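Home | Syllabus | Readings | Problem Sets | Contact

Reading time: 6 min

Consumer Markets, Unit 6: What a "was" price tells you

A tag says 56 dollars, crossed out, and 35 beside it. Most shoppers read that as a saving of 21. Before you agree, ask who paid 56, and when.

Take two beauty supply stores in Ukville, Raltstead and Comska. Raltstead had the higher price up for six days in October, on a back shelf. Comska never sold at its "was" price in the 28 weeks of receipts we have. Both ran the same size of sign.

The usual defense is that shoppers learn to ignore these signs. I doubt it. The evidence offered is mostly surveys, and people in surveys like to sound careful. Sales records are better, though they have their own trouble - a store that cuts prices often also moves stock around, and you can't pull the two apart from totals alone.

The Kerekes reading claims a rule on past prices would fix this. Read its second table closely. The drop in fake discounts starts before the rule does.

For Tuesday: bring one price tag with a crossed-out number, and a page on what you would need to know to believe it.

Related items
Unit 5: Bundles and free gifts
Unit 7: Loyalty cards
How to read a receipt file 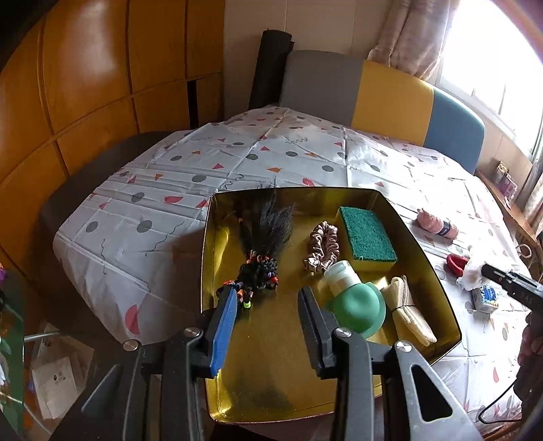 Photo: course collection

Hair goods and other small items are priced by the piece in some shops and by weight in others, so compare like with like.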